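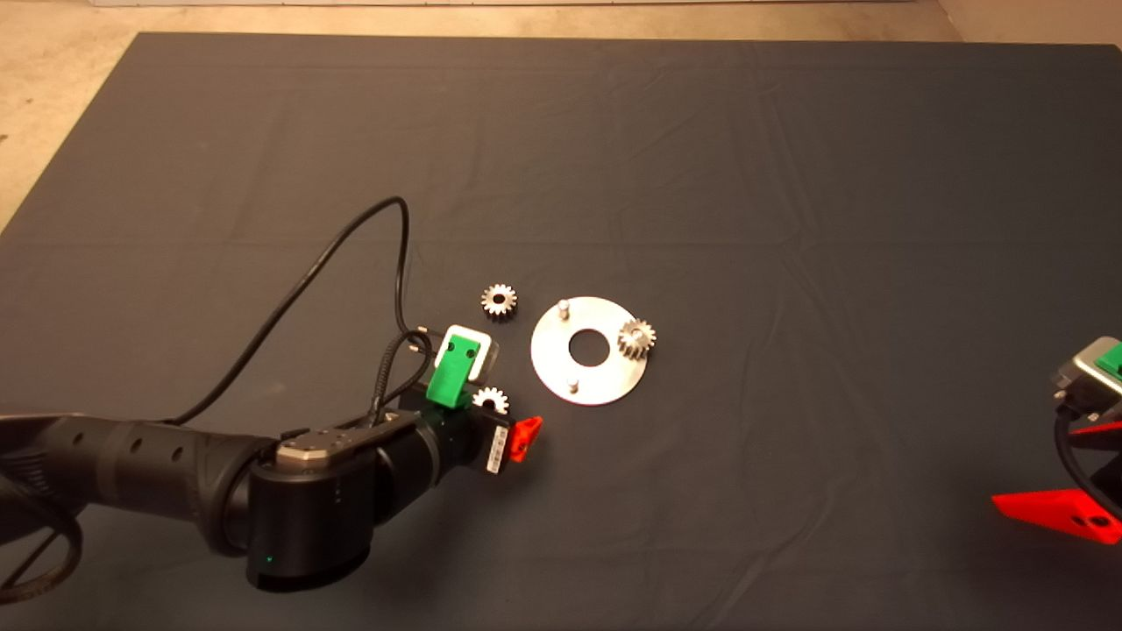
Home | News | Projects | Archive

January 23, 2023
By the Fudus newsletter desk

We have been back at the gears this month, and I must say it's a pleasure to have them out again! The task is a small one — set three little spur gears onto a round metal plate — and we teach it by remote control, one patient run after another, with the arms following the operator's hands. Since October we have saved 182 runs, and our friends at Grarkis have kindly offered to look over the first 50. New operators should plan on 8 practice tries before recording anything, and please do take your time with the pegs.

Contact Fudus | © 2023 Fudus | Back to top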